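Tritdale Ward Democrats, minutes of the monthly meeting, 14/01/2020

I'm taking the minutes again, so you'll have to put up with my way of doing it. If I've got you down as saying something you didn't say, email me before the next meeting and I'll fix it.

We got going a little after seven. Hauke Baumgart was in the chair. The December minutes were approved with one correction: the library hearing was moved to the Rafferty Street annex, and I had written that it was canceled. Sorry to anyone who stayed home on my account.

Vacant seat on the city council

This took up most of the evening, as I think we all knew it would. For those who missed the last meeting, the Fourth District seat has been empty since before the holidays, and the council has to decide whether to appoint somebody or call a special election. Hauke read us the section of the charter out loud, twice, and the second time through I think I followed it. The council can appoint by a simple majority. If they deadlock, it goes to the voters on the next available date, and the clerk's office is saying that means March.

Opinions were all over the place. One group (mostly the people along the back wall, no offense) felt we should push hard for an election, period. Their view is that an appointed member walks in with a big head start next time and the district never got a say. The other side pointed out that a special election costs money the city has already promised to road repair, and that turnout for these things is dismal. I said I could live with an appointment if whoever gets it promises in writing not to run for the full term. I still think that's a decent idea, but I was told very kindly that a promise like that can't be enforced, and that everybody in the room over fifty could name a person who broke one.

We went back and forth on this for a long while. The motion in the end was that the club asks the council to hold a special election and publish the full list of people who have applied for the appointment, whichever way it goes. It carried with 2 against. Hauke will write the letter and I'll read it over before it goes out – he writes beautifully but he does go on.

Candidate questionnaire

If there's an election, we want to have our questions ready. The old questionnaire is four pages long and has a whole section on cable television franchising, so it's getting a haircut. We agreed to keep the questions on zoning, police staffing and the bus routes out to Plitley, and to add one on whether the candidate would support putting council committee meetings online. There was a request to add something on national issues too, what with the primaries coming up and everybody glued to the news. I was against that. A council member can't do a thing about the Senate, and I'd like to know what they'd do about the Plitley bus. We left it open and will vote on a draft next time.

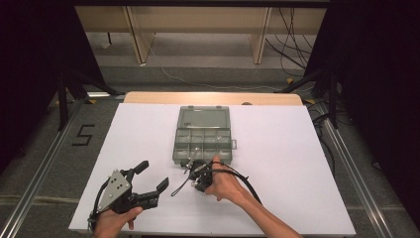

Somebody did ask whether we'd send the same questionnaire to candidates who aren't Democrats, given that the council race is officially nonpartisan. Yes, we will. We always have, and a couple of them have even answered it. We'll print whatever comes back word for word, with no trimming, on one sheet.

Petition and signatures

If the election happens, anyone who wants to be on the ballot needs 400 valid signatures from inside the district. That's a lot of doors in winter! We can't circulate for a candidate until the club endorses, but individual members can carry for whomever they like, and I know a few of you already have someone in mind. Please remember that people have to sign with the address where they're registered, and that you have to watch them do it. Last time a pile of sheets from the Deltenau apartments got thrown out over exactly this, and it was heartbreaking to see all that walking go to waste.

There was a good question about whether residents who moved in after the district lines were redrawn are counted in the Fourth or the Second. Nobody knew for sure. I said I'd call the clerk's office and I will, but their phone line is open for such strange hours that I'd be grateful if someone with a more flexible job did it too.

Money

We have enough to get through the spring, if we're careful. The proposal was to set aside $2,000 for printing and mailing if a special election is called. It passed without much argument, although we had a side conversation about whether anyone still reads mail. I do. I read every single piece, and I'm told I'm the only person in my building who does. The money doesn't get touched unless there's an election, and if there isn't one it goes back into the general account.

Dues are due. I feel silly writing that every January, but there it is.

Voter registration table

We've got the spot outside the Deltenau market again, as long as we keep the doorway clear and pack up before the dinner rush. We need people for the mornings especially. The forms have changed slightly, so if you've still got a stack of old ones in the trunk of your car, please recycle them and get new ones from me. A reminder too that at this table we register everybody, whatever party they tell you, and we're nice about it. I had a lovely chat last fall with a man who disagreed with me on every subject we touched, and he went home registered.

Other business

The county party wants delegates for the platform meeting and we're allowed to send 2. Hauke is going. The other place is still open, and it involves a long drive and a box lunch.

The bridge on Rafferty Street came up again. The city says the repair is waiting on the state, and the state's letter says it's waiting on the city. We agreed to ask our state representative to get both of them on one phone call. I have the two letters if anyone wants copies, and they're pretty funny side by side if you don't have to drive over the bridge.

There was also a suggestion that we start earlier in the evening. Parents of small kids said please no, everyone else was split, and we dropped it.

To do before next time:
Hauke – letter to the council on the vacant seat
Me – clerk's office, district lines, new registration forms
Anyone – cuts and additions for the questionnaire, sent to me by email
Anyone – second delegate, please

We closed just before nine. Next meeting is same place, same time, and would whoever has the key to the side door please bring it.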